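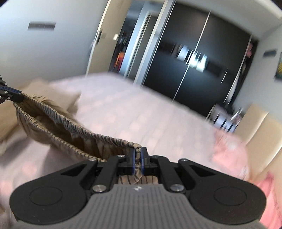
Progress Report: Home Linen and Clothing Support, Plullau District

Prepared by Delia Dumitrescu for the Skatberg Fund
August 25, 2023

1. Purpose of the work

The project helps older people in Plullau who live alone and have difficulty with laundry, bed making and the putting away of clothes. The grant from the Skatberg Fund covers the wages of the home helpers, the bed linen and a small stock of garments with elastic openings. This report covers the period since March.

2. Work done in the homes

In this period we made 518 home visits. Most of them followed the same order. The helper first changes the sheet and makes it flat, and then the clean clothes are laid on the bed and sorted. We have found that the bed is the best place for this work. Many of the apartments have no table that is large enough, and the person can sit beside the bed and take part.

The garments with gathered elastic edges needed more time than we planned. When they come from the line, the opening closes on itself and the fabric makes a bunch under the band. The edge has to be taken at two opposite sides and the opening stretched before the garment is laid down and folded. If this step is left out, the pile does not stay straight in the drawer. We have now written this in the instructions for helpers, on the page about folding.

3. Materials

The bed sheets were ordered from Fontes and the garments from Ikura. The sheets arrived in time and we are satisfied with them. With the garments there was one delay of 9 days, and one package had wrong sizes. Ikura exchanged it without cost.

Several persons told us that they prefer garments with a corded or striped band, as they can find the opening more easily with the fingers. We did not expect this remark. We will consider it in the next order – provided that the price stays the same.

4. Staff

Thongchai Rungrueang joined the project as coordinator of the visits. He prepares the weekly plan and goes with new helpers on their first visits. We have trained 3 new helpers, and one more is waiting for her papers.

5. Difficulties

The elevator in one of the buildings was out of service for a long time, and the clean linen had to be carried by the stairs. Some visits were therefore shorter than agreed. We have spoken with the building manager but we do not have a written answer yet.

6. Budget

From the line for materials, 2000 euros remain. We ask for permission to use this sum for drawer dividers and for a second set of sheets for each home. The other lines are spent according to the plan, and the receipts are attached to the financial part of this report.

7. Next steps

The helpers will receive the corrected folding page at their next meeting. Mr. Rungrueang will visit the homes where the drawers are still not arranged and agree with each person on the order they want. The new prices from Ikura will be sent to the Fund as soon as we have them.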